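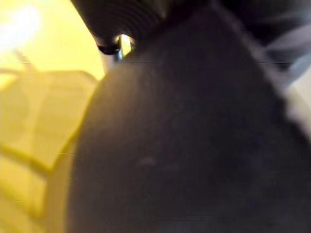
**Renata Holcombe**
Parts room lead, Brundeck

**Ticket:** Trays sliding forward on the top shelf of the yellow unit
**Location:** Parts room, Brundeck main building
**Supplier contacted:** Follwood (shelving), Verar (trays)
**Status:** Fixed, one item left open
**Priority:** Normal

## Problem as reported

The black trays on the top shelf of the yellow unit don't stay where they are put. Over a shift they creep toward the front edge. The evening crew reported it first and the morning crew confirmed it. A tray went over the edge in November and the parts in it had to be sorted again by hand. Nothing was damaged, but the sorting took most of the afternoon and an order for Adeyemi went out late.

The lower shelf is not affected. Small boxes and round containers sit on it all week and stay in place.

A second complaint came in on the same ticket. People say the top shelf is hard to look at under the overhead lights, and they have trouble reading anything laid flat on it. I left both complaints together at first because I thought the finish of the shelf might be behind both of them.

## What we know about the unit

The shelves are yellow and glossy, and the frame at the side is dark metal. The unit was bought from Follwood and put together by our own people. The trays are a Verar part that we ordered separately. They are long with rounded ends and a raised rim, and they were picked because parts can be scooped up the curved side with a finger. Follwood doesn't sell them and didn't know we were using them until I called.

The unit was moved in the fall, when the packing table went to the other side of the room. Before the move it stood against the back wall. I could not find anyone who remembers trays sliding back then, but I also could not find anyone who remembers checking.

## Log

**First check, start of shift.** Wiped the top shelf with a dry cloth. There was a thin film of dust and something slightly oily near the front. Put the trays back and asked people to use them as usual. By the first break the nearest tray had moved toward the edge again. Cleaning alone did not do it.

**Second check, after the break.** Put a level on the top shelf, front to back. The bubble was off toward the front. Put the level on the lower shelf, and it was also off toward the front, by what looked like the same amount. So the whole unit leans and the top shelf is not bent by itself.

This did not explain why things on the lower shelf stay put. My guess is that nobody touches those items much, while the trays get pushed and pulled all day. Each time a hand goes in and comes out toward the person, the tray moves a little the same way.

**Third check, before lunch.** Looked at the feet. The front feet were screwed in farther than the back ones. The floor in the new spot also has a shallow dip where the old drain was filled. Either one could give us the lean, and we have both.

**Call to Follwood, after lunch.** Explained the lean and the trays. They asked whether the unit had been moved since it was put together. I said it had. They told me to empty the shelves before turning the feet, to set the back feet first, and then to bring the front feet up to match. They also asked us to check the bolts on the uprights after any move. They said the glossy finish is the only one offered for this unit. A mat or liner is fine with them as long as it is not glued down.

**Adjustment, mid-afternoon.** Took everything off both shelves. Set the feet as described. The front foot on the dip side ran out of thread before the unit was level, so I put a rubber pad under it and started over. With the pad in, the level read flat front to back on both shelves. Side to side it was already good and I left it alone.

Checked the bolts while the shelves were clear. Two were loose, both on the same upright, low down. Tightened them. The unit used to give a small rattle when somebody leaned on it, and the rattle is gone.

**Test, end of shift.** Trays back on the top shelf with their normal parts in them. I pulled small parts out of the nearest tray over and over, dragging toward myself the way people do when they are in a hurry. It still moved, but much less than before. With slower picking it did not move at all that I could see.

**Follow-up, next morning.** The evening crew left a note saying the trays stayed about where they were put, except the one closest to the picking side. That one had to be pushed back two times.

**Call to Verar.** Asked if there is a non-slip version of the tray. There is not. They sell small stick-on feet that fit the underside and offered to send a sample pack. I accepted.

**Liner test.** While waiting on the feet, I cut a strip of rubber drawer liner and put it under the nearest tray. Ran it for a full shift. The tray did not move. The strip did curl at one corner, and a few small washers ended up under the curled part. Cut the strip shorter so it does not stick out past the tray, and that took care of the washers.

**Stick-on feet.** Sample pack arrived. Put four feet on the tray that had been giving the most trouble and removed the liner from under it. It held as well as the liner did. It is also easier to live with, since the tray can be picked up and carried to the bench and comes back without anyone having to line up a strip.

**Decision.** Feet on all the top shelf trays. No liner.

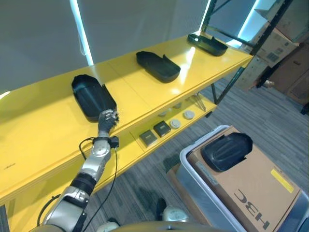 **Can the trays be moved to the lower shelf instead, so they have less far to fall?**

They would fit, but the clearance is too low to reach into them comfortably, and people would have to bend for every part. Keep them on the top shelf, back from the front edge, and use the lower shelf for boxes and containers that are not opened often.

## Glare complaint

After the leveling I went back to the second complaint. Changing the angle of the unit by such a small amount made no difference to the reflections. They come from the ceiling lights and they show up on any part of the top shelf that is bare.

Things I tried:

- Switched off the row of lights closest to the unit. The glare went down, but so did the light in the trays, and people asked for it back on before the shift was over.
- Laid brown paper over the open part of the shelf. No glare, but the paper slid and tore.
- Moved the pick list to a clip on the upright so it hangs instead of lying flat. It can be read from a normal standing position.

The clip stays. The complaint was mostly about the pick list, and the people who raised it say they are fine with the shelf as it is now.

## Instructions for both crews

1. Put trays back with a hand's width of shelf showing in front of them.
2. Lift a tray to move it. Dragging it across the shelf pulls the stick-on feet loose.
3. Don't store anything heavy at the front of the top shelf.
4. If a foot comes off, look for it in the tray and on the floor before asking for a new one. Spares are in the drawer under the label printer.
5. Wipe the top shelf when the trays are off it. Use a dry cloth. The spray cleaner leaves a film, and the feet don't grip as well on it.
6. Cardboard goes in the plastic bin. Don't lean flattened boxes against the unit.

## Still open

The dip in the floor. The rubber pad under the front foot is holding, but it will compress over time and the lean will come back. I asked building maintenance if the old drain patch can be brought up to floor level. They put it on their list without a date. Until then the level gets checked at the start of each month, and the check is written on the card taped inside the supply cabinet.

If the bubble is off toward the front again, add a second pad. Don't back the foot out any farther, it is already at the end of its thread.

## Parts used

- Verar stick-on feet, 3 packs including the sample
- Rubber pad for the front foot, from our own stock
- Spring clip for the pick list, from our own stock

No charge from Follwood. Their ticket is closed. Ours stays open at low priority for the floor only.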